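Laundry room FAQ - Clison House, Urkomthorpe
By Rhys Tapsell, May
2 min read

Can I use any washer? Yes. Front loaders all take the same card.

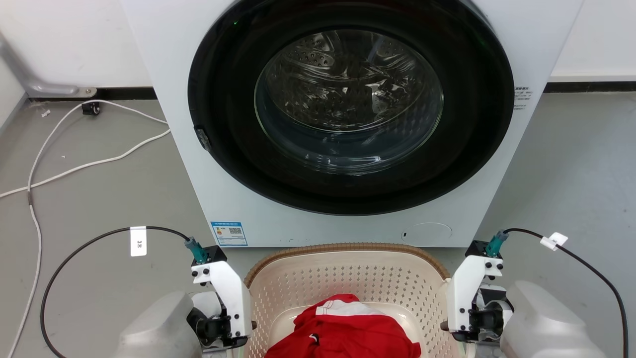
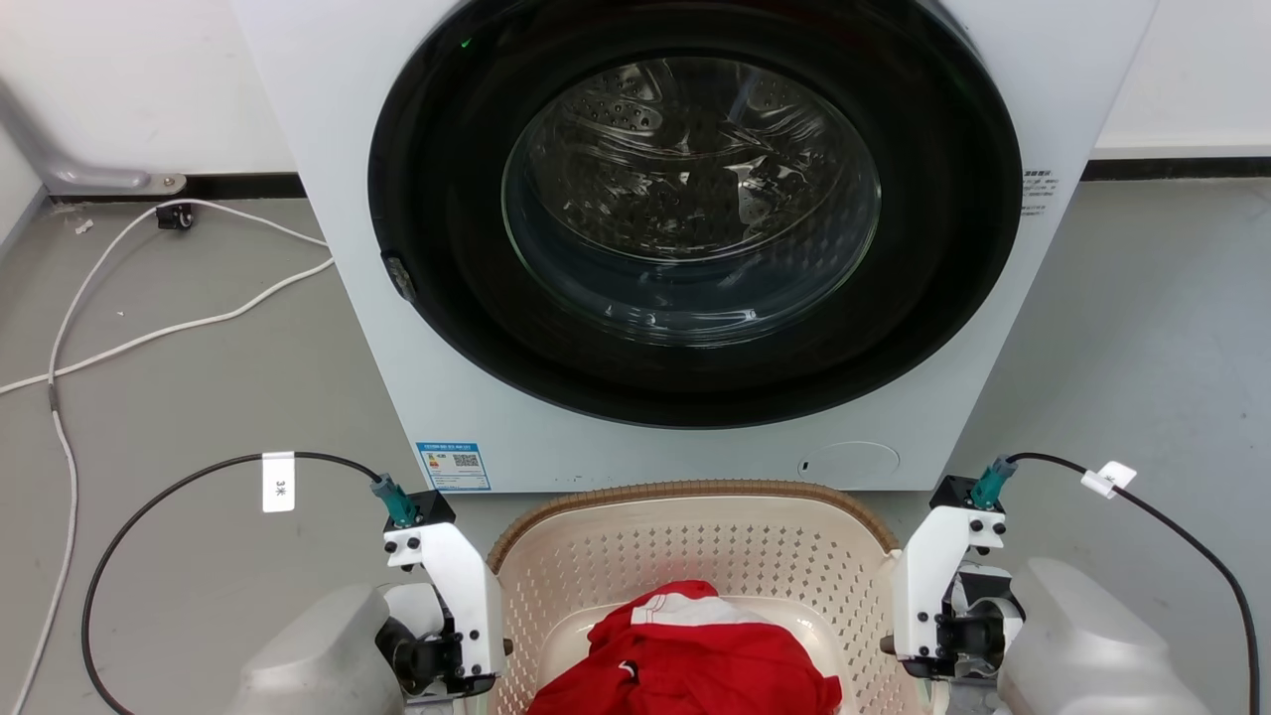

Issue 16, p. 4

How do I get a card? Office, before noon. Ask for Kwok-wai Kao.

Lost card? Balance moves over, the old one gets blocked. Takes roughly a day.

Can I leave stuff overnight? No. Goes in the Liapis bin by the stairs.

Smells musty? Leave the door open after. Less soap too - most poeple use way too much.

Booking? Jimimon app, building code 333.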